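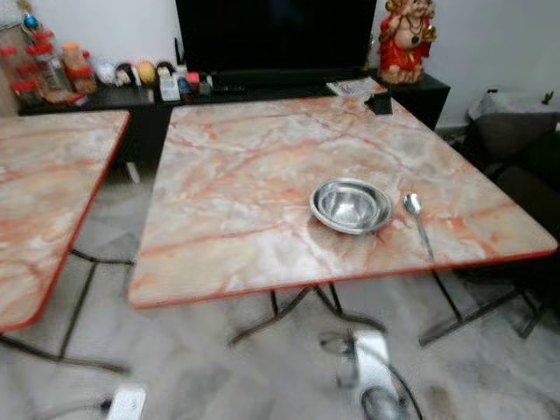 Steel bowl and spoon on the folding table.

Importing rum for a supper club, do I pay duty on samples?
Ga-eun Jin
I'm bringing in 14 bottles from Anard, a tiny distillery, and I can't wait to pour them! Boller, the shipper, quotes 237 in charges. Does duty apply if I'm not selling?

Severino Segura
Yes, duty goes by the alcohol, sold or not. Lovely project — ask Boller to split out the VAT.

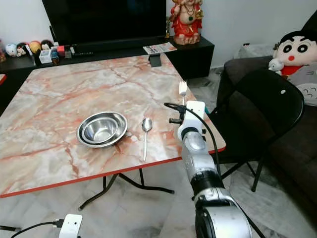
Pyo
Get the invoice to state strength and bottle size, it saves so much bother! Mine took up to 119 days once. For tasting, a metal bowl and spoon are great for trying rum over crushed ice.

Comments
Amalo: Splitting the VAT helped me too!
Ga-eun Jin: Brilliant, emailing them now.

Related
Corks held at customs
Labels for small imports

We use cookies. Accept / Settings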